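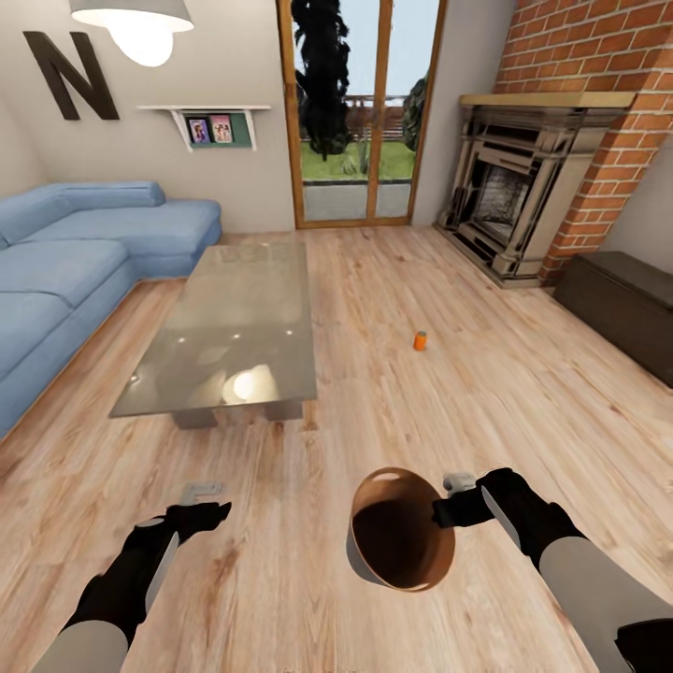
Living room, right gripper at the bucket, left arm still empty.

October 27, 2024
Ilham Nasution

Second day on the Skenen trial. We get the home scenes and the two-arm model in the basic plan ($318 a seat), and the contact add-on takes it to $535, so what I mostly want to know before the trial runs out is whether we can live without the add-on. The tidy-up task is the one I care about: bucket, little bottles, plank floors, lots of furniture to steer around. Setup was painless this time! I did have to reinstall the Hona bridge, same as on the old workstation, and then it found both arms right away.
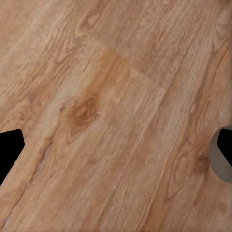
Gripper alignment ate most of my morning. The fingers close a hair off center when I command them through Hona, and I couldn't tell if that was our offset or theirs, so I parked over bare wood and started nudging. The dark knot in the grain, a bit left of center between the two fingertips, made a pretty good target (much better than the pale stretch next to it, where everything looks alike). I settled on a correction of 7 in the offset field. Still need to ask Wibisono support what units that field uses, the manual skips it.

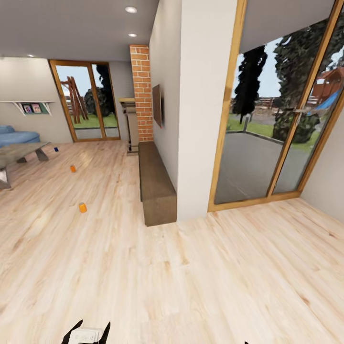
Stundden Workshop / Manipulation Group

Driving the base is nicer than I expected. Turning is smooth, the walls feel solid, and the lag I complained about in their last release is gone on my machine. The thing I don't love is the reset. It puts every object back at its starting spot, and I'd like to save a half-finished room and come back to it after lunch. Wibisono says saved states are on the list, up to 24 per project, no date given. 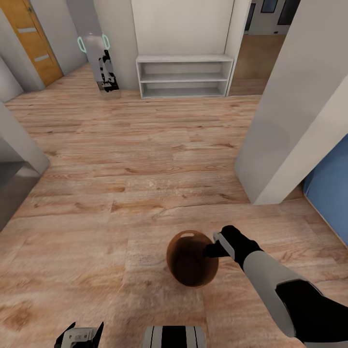

I'd pay for that before I'd pay for the contact add-on, to be frank. Rim grasps are where the add-on is supposed to shine, so tomorrow I'll run the same bucket task with it on and off and put both logs in the shared folder. If anybody has a spare seat on the big GPU box, please shout.

Also to do: send Wibisono the Hona crash log, and fix my key bindings, I keep hitting reset with my pinky.

Stundden Workshop | Contact the group | © 2024 | Back to top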